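Computer recycling moves to the Zoturside depot

From April the council's e-waste drop-off will run out of the Zoturside depot instead of the Hellside library car park. The depot has a covered bay and longer hours, so residents will no longer need to queue in the weather. Gates open at 8 am and the last vehicle is let in at 3.30 pm.

Desktop computers, workstations, laptops, monitors, printers and loose parts are all accepted at no charge. The limit is four large items per household per visit. Please take batteries out of laptops where they unclip, and tape over the terminals. Televisions are still collected kerbside – book through the Clolo app or at the front counter.

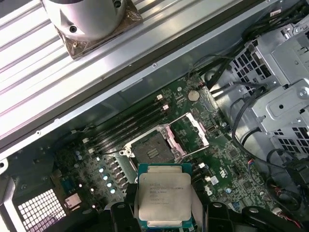

Hard drives are wiped on site before anything leaves the depot. If you would like a drive shredded, fill in the green form at the gate and you will be emailed a certificate. Last year 36 households asked for one.

The previous collection filled 59 cages, and 38 of those were sorted for parts and resale by Ajayi Recyclers. The remainder went for metal recovery. Working machines are sold at cost to local schools and community groups, which can put their names down at the library desk.

Small businesses need to ring ahead, and a fee applies to loads bigger than a standard box trailer.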